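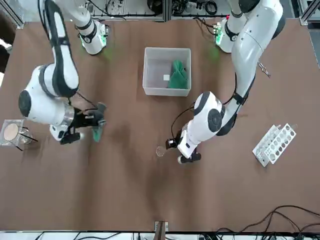 Contract Indexer, Silver Age Comics (part-time, remote)

Rillholm is hiring one indexer for the Flomside catalog, a reference database of American superhero and science fiction comics. The contract runs 30 weeks, starting in January, at four hours per week. Hours may be split across the week as the indexer prefers.

Duties
Enter story-level records for 82 issues already scanned. Each record covers title, page count, pencils, inks, letters, first appearances and reprint source.
Check existing credits against printed credits and flag conflicts. Unsigned work is entered as "unknown" unless a published source supports an attribution.
Log variant covers as separate records linked to the parent issue.
Write a plot synopsis for each story, 49 words maximum, present tense, no opinion.

Requirements
Working knowledge of publisher numbering, including title changes that carry over the old numbering.
Ability to tell pencils from inks on the page.
Prior indexing or library work is useful but not required.

Records are entered in Rukumach, our browser-based editor. Training takes one session.

To apply, send a resume and one sample record for any comic book published before 1970. Include a scan of the splash page. Applications close April 6, 2026.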